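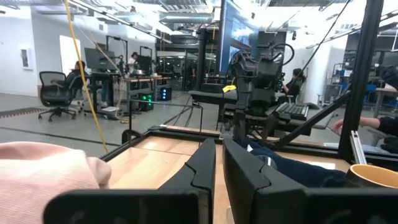 Figure 1. View from the wrist camera over the wooden tabletop, with the second arm standing behind the workspace.

Trying out the Prilora two-arm kit
Student project report, 2025-01-19

So for my project I got to spend a good chunk of time with the Prilora kit, and I'm going to say right away that I had a lot of fun with it (and also lost a few evenings to cables, more on that later). My question was pretty simple. Could a student who can write a bit of Python, but has never set up a robot arm before, get this thing to pick up everyday stuff from a table using only what comes with the kit?

What you get

The kit comes from Vrabec, and you can get it with one arm or two. I used the two-arm version. Each arm has a gripper and a wrist camera, and there's a software package called Liretti that does recording and playback. The price on the student plan is 2,786 for the pair, which is a lot of money for me but not much for a lab. The printed manual is short and kind of confusing in the wiring section. The online one is way better, so go straight to that!

Setting up

I gave myself an afternoon for this and needed three. Bolting things down was easy. Calibration was the part that ate my time, because Liretti wants you to move every joint by hand to its end stops in a fixed order, and if you skip one it doesn't complain until the very last screen. I did it wrong twice. After that I wrote the order on a sticky note and it went fine.

Picking things up

I tried soft things and hard things. I figured cloth would be the nightmare and cups would be easy, and I was only half right. Folded cloth went great! The gripper just pinches a fold and up it goes, and it doesn't matter much if you're off by a little. Spreading a cloth flat with both arms was another story, and I never got that one to look nice.

Mugs were okay as long as I came in from above and grabbed the rim. Clear plastic cups were my worst item by far. They tip when a fingertip brushes them, and the default closing force squashes them. There's a slider for the force in Liretti, and I ended up at 8 on their scale, which held a cup without denting it most of the time.

In total I recorded 300 practice runs, and the log folder ended up with 1,235 files in it. Please name your folders better than I did. Mine were called things like "test" and "test new" and I paid for it when I had to write this report.

What I liked and didn't

The wrist camera is my favorite part. The fingers take up a big piece of the picture, and at first that bugged me, but then I started using the gap between them to line things up and got a lot quicker. Playback is smooth too, and starting a new recording is one key press.

I didn't like the cable clips. They pop open when the arm turns far to one side, and I went back to plain zip ties. I also wish Liretti could save the force setting with each recording (it forgets it when you close the program, argh).

Would I tell another student to use it? Yes, if your school is paying and you have a few weeks. I have the kit until February, so next up is another go at the two-arm cloth spreading, with slower moves and a thicker cloth.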